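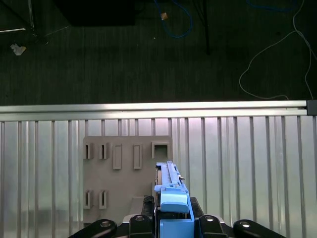 Attachment 1: blue cable on the carpet past the aluminum rail

Ticket: Miver office, network drops on east side
Opened by: Chaimae Gaber
Assigned to: Primo Leone
Status: Monitoring
Opened: Dec 7, 2023

Problem
Desk phones and two shared printers lose connection several times a day. Each drop lasts almost 70 seconds and then clears without anyone touching anything. Wi-Fi is fine. Started after the Iseck switch was swapped in.

Log

Primo Leone
Pulled the switch log. Port 9 shows 190 link down events since the swap. Other ports show none. Port 9 is the uplink to the small switch that feeds the phones and printers, so that matches what people are seeing.

Primo Leone
Replaced the patch cable at the rack end. Cleared the counters. Drops came back after lunch.

Oanh Đoàn
Is port 9 set to auto on both sides? The old switch was forced to 100 full and I don't think the config was ever cleaned up.

Primo Leone
Checked. Iseck side is auto, small switch is still forced to 100 full. Set it to auto, link came up at gigabit. Fewer drops but still seeing them.

Chaimae Gaber
Printer by the supply room went out twice this morning. Phones too. Had to call a customer back from my cell.

Oanh Đoàn
Energy saving is on by default on the Iseck models. Turn it off for port 9 and reload the small switch after.

Primo Leone
Done. Also moved the uplink to port 35 to rule out the port itself. No link down events overnight.

Chaimae Gaber
No complaints today. Please leave this open until the end of December, we have month-end calls coming up.

Primo Leone
OK. Still need to label port 35 at the rack and update the port sheet.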